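Ticket 393: Gripper drops or twists thin boxes during pickup
Project: Inora, student handling project, Mindham robotics club
Opened by: Inora student team
Sent to: Graser support desk
Status: Open, waiting on customer
Date opened: December 27, 2018

Hello to everyone at Graser, and I hope you're getting at least a little rest this week! We are the student team behind Inora, which is our club's project at Mindham, and we're writing because we have been stuck on the same trouble since before the break and we've run out of ideas that don't involve taking the whole tool apart on somebody's bed.

The short version is that our two-finger hand-held gripper is lovely with chunky things (mugs, rolled socks, a tennis ball) and poor with thin, flat boxes. It closes on them nicely enough, and then as we lift, the box turns between the pads like a door on a hinge. Out of our last 34 tries with flat boxes, 19 ended with the box twisted or back on the blanket. We do our practice on soft surfaces on purpose, since our project is supposed to deal with ordinary household stuff in ordinary places, so moving everything to a hard bench would sort of defeat the idea.
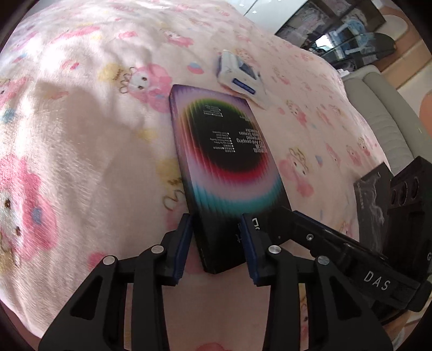 Our guess is that the two pads aren't meeting the box at the same height, so one side pushes a bit higher than the other and the box starts to turn as soon as the blanket stops holding it up. A slim carton is the worst thing we could give it, and of course that's what we keep giving it. The screen protector box is a good case, lying at a tilt on the pink blanket with its lower end between the jaws, because the slope makes it very hard to tell by eye if both dark blue pads are square to it. We've tried coming in slower, and we've tried squeezing harder, which only made the dents in our cartons worse. One of us thinks the linkage on the right has some play in it. The rest of us aren't so sure, but we promised to pass it along.

Things we did before writing, so you don't have to ask:
Wiped both pads with a dry cloth and let the tool sit overnight.
Ran the open and close routine from the start-up sheet.
Swapped the left and right pads, with no change that we could feel.
Checked the pivot screws by hand. None of them turned.

Reply from Graser support

Thank you for such a full write-up, it really does save us a round of letters! I don't think you have a bad linkage, though I won't rule it out yet. Please close the gripper slowly on a plain sheet of paper and tug the paper from the top, then from the bottom. If it slides out easily at one end and holds at the other, the pads are not parallel and we can walk you through the shim kit. Do it with the tool pointing down, the way you work, and then again with it held level. Please go easy on the squeeze, too.

Reply from Inora student team

We did the paper test and it was just as you said! The paper held near the tips and slipped right out lower down, pointing down and level both. We have the Tripathi shim set in the club drawer, the thin ones, left over from last year's arm, and we'd love to use those if you think they're all right. 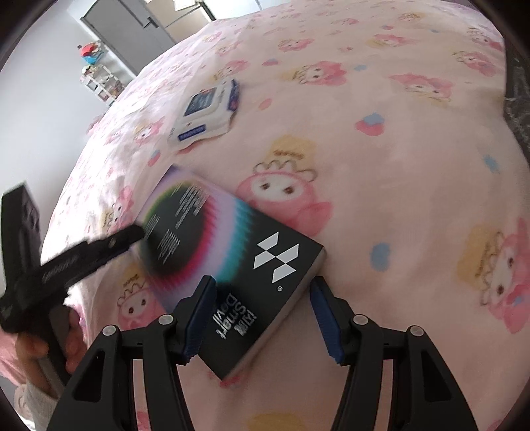
Can we fit the shims ourselves without sending the gripper back to you?

You can, as long as the shim goes behind the pad and not under the pivot. Start with the thinnest one on one side only, tighten the pad screws evenly, and repeat the paper test before adding another.

Reply from Inora student team

Wonderful, thank you. One shim is in on the left and the paper now holds along the whole pad. We ran 8 lifts with a flat box this afternoon and only one twisted, and we suspect that one was a hurried grab on our part. We'd like to do a longer set when the club meets again in January, so could you please keep the ticket open until then? We'll send the numbers along with the pad screw settings.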